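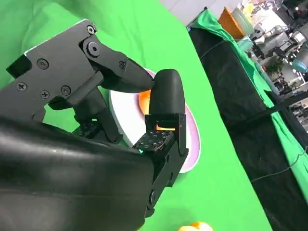 Clear the Table Before You Sort It

Most advice on tidying a table starts with categories: dishes in one group, toys in another, paper in a third. I think this is the wrong place to start. Categories require a decision for every item, and decisions are the slow part of the job. The better first criterion is footprint.

A plate is the obvious case. Laid flat, it takes up a full circle of surface and invites other things to be put on it. Stood on its rim in a rack, the same plate needs a strip slightly wider than its own depth. Its area when flat is fixed by its diameter, and no amount of careful arrangement will reduce it. Plates should therefore be the first items lifted.

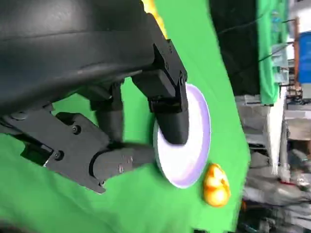 White plate with a pale lavender rim, tilted up over a green surface.

Small rounded items can wait. They take little room, and they tend to roll when the larger things around them are moved, so any position assigned to them early will not last. I leave them until the plates, trays and books are gone, then collect them in one pass with a shallow bin.

Branislav Charvát, who edits the household newsletter Trusik, objects that this order mixes clean items with used ones. The objection is fair for a dinner table. It has less force for a play table or a craft table, where the dishes are few and can go straight to the sink.

I timed both methods on my own table in November, with 27 items each time. Sorting by category took 346 seconds. Sorting by footprint took less, and most of the difference came from the first six items. 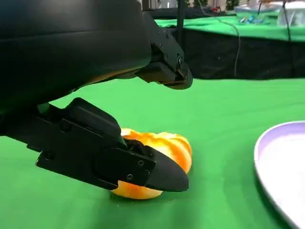

Table Coverings

A cloth is worth keeping on during the work. It slows rolling objects and softens the contact when a rim is set down. It should lie flat, with no fold under the plates, and be shaken out last.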